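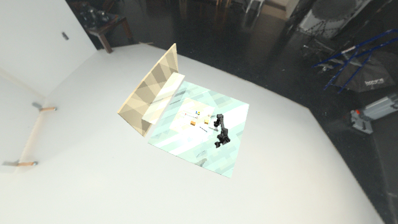 The Kinent bench is a simulated workspace for comparing grippers on a small tabletop arm before you buy any hardware. You load an arm, pick a gripper, and run the same set of block picks with each one. The default setup has a black articulated arm on a green and white checkered mat, with two small orange blocks set out on the white table surface and a beige backstop along one side. The surroundings can be changed. The studio background is the one most people leave on, and it comes with its own lights, floor and furniture.

Kinent is sold by Zillovis as a download. It includes the bench, three gripper models, a virtual camera you can place anywhere, and the logging tool. You do not need a physical arm to use it.

What you can compare

Grippers: The three included models are a narrow two-finger gripper, a wide two-finger gripper and a soft-pad version of the wide one. You can change finger length, pad friction, closing speed and closing force. Your own gripper can be imported as a mesh with a joint file. Keep the mesh simple. Very detailed fingers slow down the contact solver and make little difference to block picks.

Cameras: Place the camera overhead, at the side or on the wrist. Resolution and lens angle are set separately. If your controller depends on vision, test at least two backgrounds. A controller tuned against a plain gray room may do worse once there is clutter behind the mat.

Controllers: Position and impedance control are built in. Outside controllers connect over the network port, and the guide has a sample client.

How a comparison runs

A standard run is 300 picks per gripper. Block positions are shuffled from a seed, so each gripper gets the same layouts in the same order. The log records approach time, grip width, slip distance and whether the block was still held at the end of the lift. Results are saved as a plain CSV file.

In our own March test we ran 3,578 picks across the three grippers. The narrow gripper did best when the blocks were close together. The wide one was more forgiving of camera error. The soft pads reduced slip but took longer to release, and on some releases the block turned slightly. We left those in the log as completed picks with a rotation note.

Limits

Soft pads are modeled as springs and do not wear. Cable drag is not modeled at all. Motor heating is left out too, so long runs will look better in the bench than on a real arm. Use the results to narrow your choices, then test the last two on hardware.

Requirements

A desktop with a dedicated graphics card and 12 GB of free disk space. One license covers one machine.

Page updated 11 May 2025

Comments

R. Dunmore
Does the seed carry over if I change the camera position between runs?

Eglė Paulauskas (Zillovis)
Yes. The seed only controls the blocks. Camera settings are saved in a separate file.

tobyk
Imported our own fingers and the joint axis came in flipped. Changing the sign in the joint file fixed it. Might be worth a line in the guide.

Related items

Kinent wrist camera pack
Kinent network client guide
Flumulcombe gripper mount, short
Riihimäki pad set, soft

Contact Zillovis | Copyright 2025 Zillovis | Back to top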